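Holar opens repair bench for home wiring basics in Pirnska

PIRNSKA — Holar will open a public repair bench at its Ellwood branch in July. Residents can learn to check, strip and rejoin the wires found in lamps, bells and other small household items.

The bench has 15 places and will be open in the evening from 6 p.m. Each session lasts 2 hours. There is no charge for people who live in Pirnska, and tools are supplied. Those coming from outside the town pay a small fee at the desk.

The first sessions deal with cable ends. Visitors learn how much insulation to take off, how to use a stripping tool without nicking the metal, and how to keep the conductors apart while a terminal is being fitted. Later sessions move on to plugs, switches and lamp holders. All practice work is done on loose lengths of wire with no power connected.

Holar ran a trial of the bench last winter in the back half of the Pledwood store. It handled 532 items, most of them table lamps with worn cords. Many owners said they had planned to throw the item out.

"People bring in a lamp and the fault is often in the last inch of the cord," Holar said in a statement. "Once they have cut back one end and made a clean joint, they are willing to try the next one at home."

Pledwood has given 100 practice kits for the new bench. Kits may be borrowed for a week and must come back with the offcuts removed. 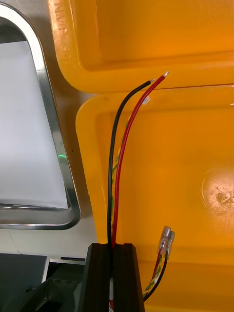
By the Holar press desk, Pirnska

Black and red wires with their ends stripped to bare metal, next to an open yellow-orange plastic case. A thin yellow-and-green twisted wire runs along with them.

Places can be booked at the Ellwood front desk or by phone during store hours. Walk-ins will be seated if there is room. Items must be small enough to carry in by hand, and the bench does not accept microwave ovens, televisions or anything with a gas connection.

Holar runs repair and tool lending services in Pirnska and nearby towns.

Press contact: Holar press desk, Ellwood branch, Pirnska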